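Tidying the Shared Room, November

Odette Renaud and Maëlys Texier keep this page for everyone who uses the big room at Stistmont. It covers the November clear-up, when the tables are sorted and loose things go into baskets before the winter schedule starts.

Basket on the light tan table
White plastic with a grid pattern in the walls, and a beige roll lying in it. The small baskets stay on the tables — please don't carry them off to the supply closet. Rolls of any kind go in lying down.

Cup and cloth
A brown cup and a blue cloth, in the hands of the man in the black shirt and jeans. Cups belong on the shelf by the sink, handles or no handles. Cloths go in the bin under it at the end of the day and come back clean the next week.

The desks stay in use during the clear-up, so keep the noise down at the back of the room and leave a path between the table and the workstations.

Notes for next time
The spare baskets were ordered from Zaduvard, catalog number 387. The larger size, 641, is too deep for the shelves and we won't be ordering it again. Shelf labels are in the top drawer of the Orkar cabinet, along with the marker and the scissors.

If you are missing something, try the lost and found in Room 194 first, then ask Maëlys. Items left there go to the Quezada thrift store at the end of the month.

Page kept by Odette Renaud, extension 380
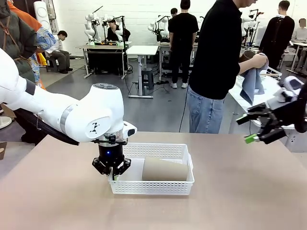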